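**Informe de avance - cajas nido y anillamiento, finca Ngcobo**

Para: Delyth Vaughan
De: Carolina Macedo
14 de julio

Desde el último informe hemos revisado las 64 cajas nido de la finca. Las del lado norte, junto al arroyo, siguen siendo las más ocupadas, sobre todo por carbonero común y herrerillo. En la parte alta la ocupación es baja y proponemos trasladar varias cajas en diciembre, fuera de la época de cría.

Osian Griffiths terminó de pasar a la base de datos los cuadernos antiguos de Fastivthorpe. El más viejo es de 1881 y tiene páginas muy dañadas, pero las fechas de llegada de las golondrinas se leen casi todas. Faltan por cotejar los nombres locales de algunas currucas.

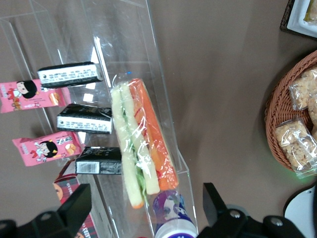
El anillamiento va según lo previsto. Llevamos más de 1000 aves en lo que va de proyecto, con pocas recapturas de zorzal. Perdimos varias mañanas por viento y no pensamos recuperarlas: en esta época ya hace demasiado calor para abrir las redes después de media mañana.

Gastos: de los 2000 euros de la partida de material queda algo menos de la mitad. Lo gastado se fue en redes nuevas y en reparar tejadillos. La factura de anillas está pendiente - Idris Price la ha reclamado dos veces.

Para el próximo periodo:

- limpiar las cajas cuando acaben las segundas puestas
- cerrar el cotejo de los cuadernos
- decidir si se mantiene el comedero de la entrada, donde el gavilán caza a menudo

Necesitamos su visto bueno para el traslado de las cajas antes de pedir los soportes.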